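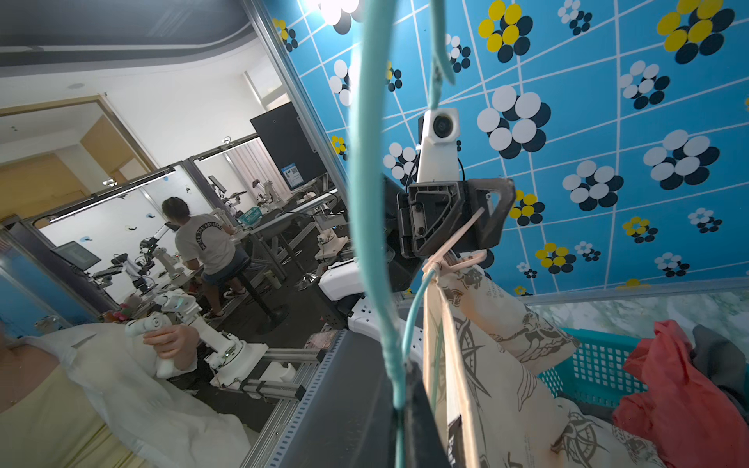

Fig. 1. Circle clusters on a grid, white and black, yellow and black, blue ground.

Week 5 -- Repeat and Ground
Surface Pattern, L. Jaramillo

Picking up from the half drop. Slides are up, the Montes reading is not, sorry, will scan it tonight.

Ground = the colour everything sits on. Motif = the thing that repeats. Sounds easy, people still mix them up in the test.

Grid lines in a print can do two jobs. Show the repeat, or hide it. Thin light lines on a strong colour tend to flatten the whole cloth. Try it with your own swatches before you argue with me.

Clusters. Same motif, two colourways, scattered. The eye goes to the warmer one first. Put too many warm ones near a seam and you get a stripe you didnt plan. The Nindammont curtain range had this problem, 201 metres printed before anyone hung it up.

Scale. Draw at full size. Not on your phone.

Measuring a repeat: pick one point on the motif, find the same point again going up, then across. Write both in millimetres. The Fluletti tablecloth is 714 up and 905 across, which is huge, so you only see one and a bit on a small table.

For next class
-- two colourways of one motif, same ground
-- one with a grid, one without
-- read Montes, the chapter on greys (skip teh dye recipes)

Marks for the March swatch book are on the Zusness page. If yours is missing, email me, dont wait for the tutorial.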